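Stop telling people to put their rent money in stablecoins

Opinion, August

Quick one because I've got a train at ten past six and I've been putting this off for weeks.

My cousin Yurani Paucar keeps her rent in a stablecoin. Not savings. Rent. She gets paid, moves it across into a Wutemex account, it sits there "earning" for three weeks and then she moves it back and pays the landlord. She was told this was sensible. She was told it by a man on a podcast and then by an app and then by a friend who'd listened to the same podcast.

I think it's daft. I also own crypto, before the emails start. I've held a bit of bitcoin for years and I'm not selling it. This is a different complaint.

What you actually earn

Yurani moves 123 pounds a week over. Let's be generous about the rate and let's ignore the fact it changes whenever Wutemex fancies changing it. Over a month she makes enough for a coffee, maybe a coffee and a bun. Out of that comes the spread going in and the spread coming out and a withdrawal fee if she does it on the wrong setting, which she did. Twice. So no bun.

Then there's the dollar thing. Her wages are in pounds, rent's in pounds, the coin is pegged to the dollar. So every month she's taking a small bet on the exchange rate without ever having decided to. Some months it helps. She remembers those ones.

I asked her what the rate had been the month before. She didn't know. Why would she? She's got a job.

"It's basically a bank account"

No. A bank account in this country has a compensation scheme behind it. Up to a limit, yes, and there are rules, yes, but it's there and you don't have to do anything to get it. A token balance on an exchange is a promise from the exchange, sat on top of a promise from whoever issues the token. Two promises. You need both of them to be kept on the day your rent is due.

Duván Mamani, who I used to work with and who now does something in compliance at Huamán, disagreed with me about this over a very long lunch. His view is that the decent issuers hold short term government debt and publish what they hold, and that's more than most people know about their bank. Fair point. I've read some of those reports. They are fine as far as they go. But the report is a snapshot and the person reading it is him, not Yurani, and he gets paid to understand it.

He also said pegs nearly always come back. Nearly always is great if you've got time. If the coin drops to 96p in the dollar equivalent (you know what I mean) on the morning your landlord wants paying, you sell at the bad price. Trader shrugs and waits until the afternoon. Tenant can't.

The freeze

This is the bit that got me writing. In spring Wutemex put a hold on withdrawals for around 60 hours. Maintenance, they said. Trading still worked, deposits still worked, funny that. Everybody got their money in the end and the forums were full of people saying see, told you, nothing happened.

Something did happen. Yurani paid her rent late, got a snotty letter, and borrowed from her mum's friend Zoila Marulanda to cover the gap. Zoila then told her daughter Milagros, who has also got her wages in there becuase Yurani had told her about it. That's how this spreads. Kitchen tables. No risk warning on a kitchen table.

I wrote to Wutemex support and asked what a customer should do during a hold if they have a bill to pay. Three replies, all of them a link to the same help page. The help page says withdrawals are usually instant.

Who it does make sense for

Plenty of people. If you send money home and the bank wire eats a chunk of it, a stablecoin can be cheaper and quicker and I'd not argue. Abelardo Bermúdez pays two suppliers that way from his shop in Ilstead and he's thought it through properly, he moves it the same hour and never leaves a balance lying about. If your own currency is falling to bits, different again. If you're trading and want to park between trades, obviously, that's what they were made for.

None of those people are trying to squeeze a yield out of next week's rent.
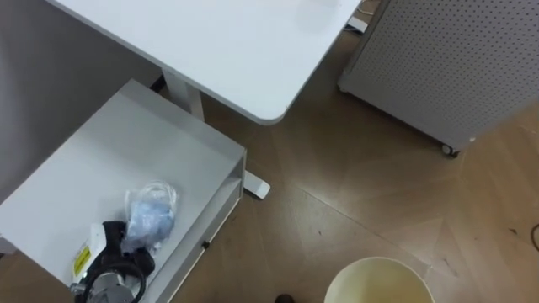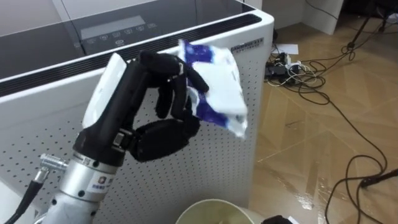
What I'd like to see

Not a ban. I'm bored of people wanting bans. I'd like the apps to stop using the word "savings" anywhere near a token balance. I'd like the yield shown in pounds after fees, on the amount you've got in there, so that it says £2.10 and you can laugh at it. And I'd like a rule that if withdrawals stop then deposits stop too, same minute. Stistevach, which is a much smaller outfit, already does that last one and it doesnt seem to have killed them.

And the podcasters could say who pays them. At the start, in a normal speaking voice.

Yurani has moved half of hers back so far. The other half is locked until the end of the month for the bonus rate.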